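Why I Quit Eating Lunch at My Desk
Oct 11, 2025

I used to be proud of eating lunch in nine minutes. I timed it once. Sandwich in the left hand, mouse in the right, crumbs down in the keyboard where they still live. My first boss at Drilgate, Gorazd Popescu, thought this was what a good worker looked like, and for years so did I.

I've changed my mind, and I'm going to be annoying about it. I think a lunch break should be long, and I think it should be a little messy. If your food can be eaten without looking at it, you haven't had a break. You've refueled, like a lawn mower.

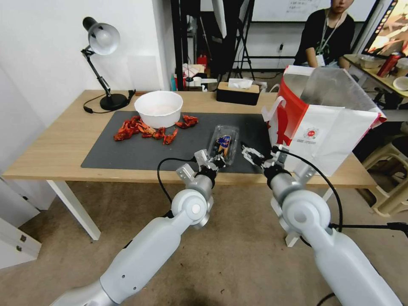 My friend Biljana Trajkovski says this is a rich person's opinion, and she has a point. She worked 12 years in a warehouse outside Cakov where you got half an hour, and the walk to the break room ate up a chunk of that. I can't tell her to slow down and enjoy her soup! But she also told me that what she missed most at that job was sitting across from somebody. So maybe we agree more than she lets on.

The trouble with fast food (I mean any food eaten fast, including the healthy stuff) is that it doesn't leave room for talk. You chew, you scroll, you're done. Give people something that fights back a bit, though, and they start telling you about their brother's divorce.
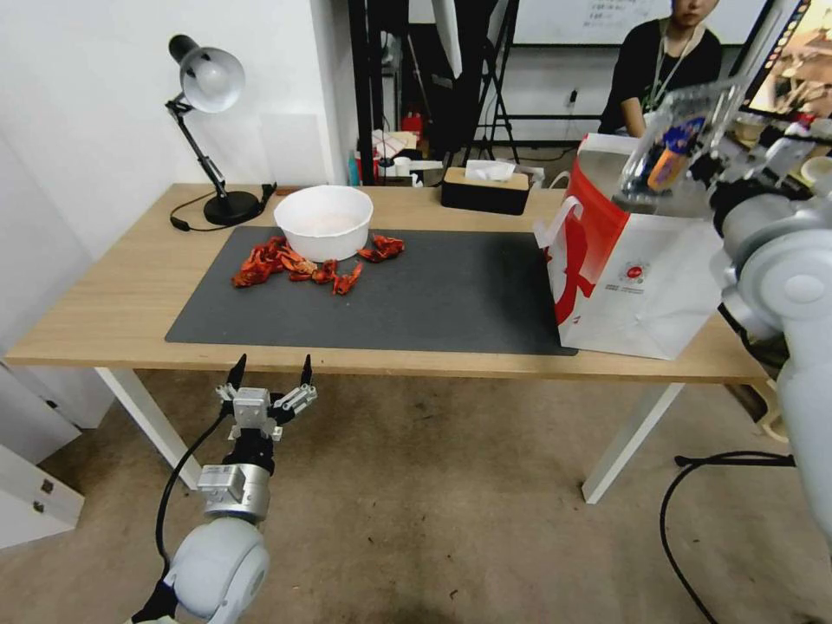

A white bowl, a desk lamp and tissues within reach.

I tried it at work in March. I asked the other people on my floor to eat together on Fridays, no phones, a full hour. Hrvoje Krasniqi told me he'd come once to be polite. He's been coming ever since, and he complains every single time, mostly about the chairs.

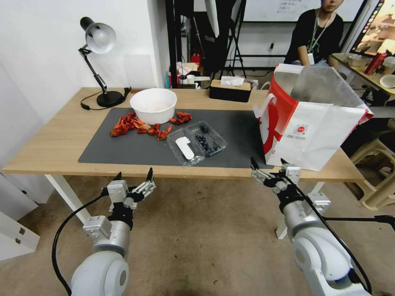

What you put out matters less than people think, and I've seen folks spend $36 on a cheese board that everyone was scared to touch. Get things you pick at. Olives, nuts in the shell, a bunch of grapes. Blueberries in a plastic clamshell are great next to a mess of red crayfish shells, and you don't have to move them to a nice dish first. Leave them in the plastic. People reach over more when it looks like you didn't try too hard.

Will your boss go for an hour? Mine grumbled, then asked what we were having next Friday. Yours might say no, and then I'd take whatever you do get and spend it facing another person, away from the screen. I still owe Hrvoje a better chair.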